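Tabletop drawer cabinet

A tabletop drawer cabinet is a small piece of storage furniture made to stand on a desk, table, shelf or worktop. It usually has between one and six drawers and is low enough for a seated person to see over or around. The cube-shaped version with two drawers, often called a desk cube or two-drawer cube, is among the best known, and it is a wonderfully useful thing for its size. It is commonly used with a shallow tray, which holds whatever is in use while the drawers take the rest.

Name

Shops use several names for the same object, including desk chest, mini chest, drawer box and desktop organiser. In the furniture workshops of Kurnberg the cube is known as a "quarter chest", a name left over from the time when it was sold as an offcut product, made from the ends of boards cut for full-sized chests. Collectors tend to keep "quarter chest" for older pieces and use "cube" for anything newer.

Construction

The body, or carcass, is a box open at the front. Oak, beech, birch and pine are all widely used, and light finishes are popular because they let the grain show. A well-chosen top board can be the most beautiful part of the whole cabinet, and good makers will turn a plank over several times before deciding which face goes up.

Drawers run either directly on wooden strips or on slim metal runners. Wooden strips are quieter and can be rubbed with candle wax if they begin to stick. Metal runners carry more weight but take up a little width on each side, and in a small drawer that loss is quickly felt. A gap of 3 mm around each drawer front is generous; many makers work to much less, leaving only a fine dark line between front and frame.

Handles

Handles have a large effect on both looks and use. Round knobs are the traditional choice. Bar handles, fixed at both ends so that fingers can hook behind them, became common on small cabinets later and are now found on a great many of them. Dark metal bars on pale wood are a particular favourite, and the contrast makes the drawers easy to find at a glance. Cut-out finger holes are used where a handle would catch on clothing, and some children's models have leather or cord pulls.

The tray

The companion tray is normally rectangular, with rounded corners and a low rim. The rim stops pens, bottles and round objects from rolling away, yet is low enough to reach over without lifting the wrist. Pale colours such as beige and off-white show small items clearly, though they mark more easily than dark ones. Deeper trays exist but are awkward to sort into, and most people who try one go back to the shallow kind.

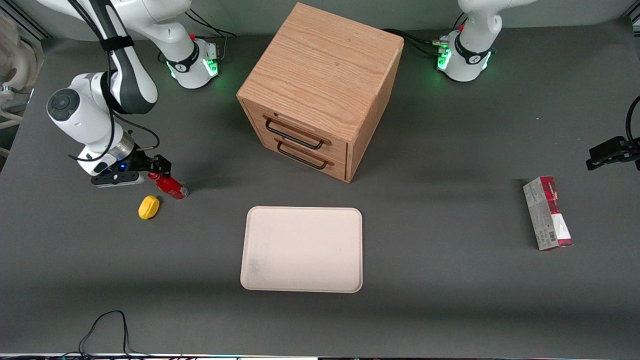

Oak two-drawer cabinet with dark bar handles, and a shallow tray in front of it.

Use

The usual arrangement puts the cabinet towards the back of the table and the tray nearer the front. Many users turn the cabinet at a slight angle, so that the drawers open towards the hand that reaches for them. Enough clear space has to be left in front for a drawer to come fully out, and this is the point most often forgotten when a cabinet is placed on a crowded desk.

In homes, the upper drawer tends to collect things wanted daily (keys, scissors, tape, stamps) and the lower one things wanted now and then. Small bottles, sponges and toys are often gathered in the tray first and put away together at the end of the day. Tall bottles have to lie flat in a drawer, and tight caps are essential! A cloth or cork lining keeps them from sliding about whenever the drawer is moved.

Sewing rooms, model-making tables and school art corners all make splendid use of the cube. Two or more can be stacked if the tops are flat, although tall stacks should be fixed to a wall.

Regional types

The Kurnberg pattern has a plain square front and drawers of equal height. The Hasetti pattern has a shallow drawer over a deep one, and its top overhangs slightly at the front. A yearly fair held in Hasetti each October has a class for small cabinets, which drew 344 entries in its busiest year. The Thepsuriya type is lighter, often with woven drawer fronts, and is sold together with a matching tray. The maker Bokico lists 519 combinations of wood, handle and drawer size, some 6 of them in oak with metal bars.

Care

Wooden cabinets should be dusted along the grain with a dry cloth and kept away from radiators. Oiled tops benefit from a thin fresh coat once or twice a year. Loose bar handles are tightened from inside the drawer, where the screw heads are found. Trays can be wiped with warm soapy water, and grey smudges on pale surfaces often lift with a little baking soda on a damp sponge.

See also

Chest of drawers
Desk tidy
Letter tray
Sewing box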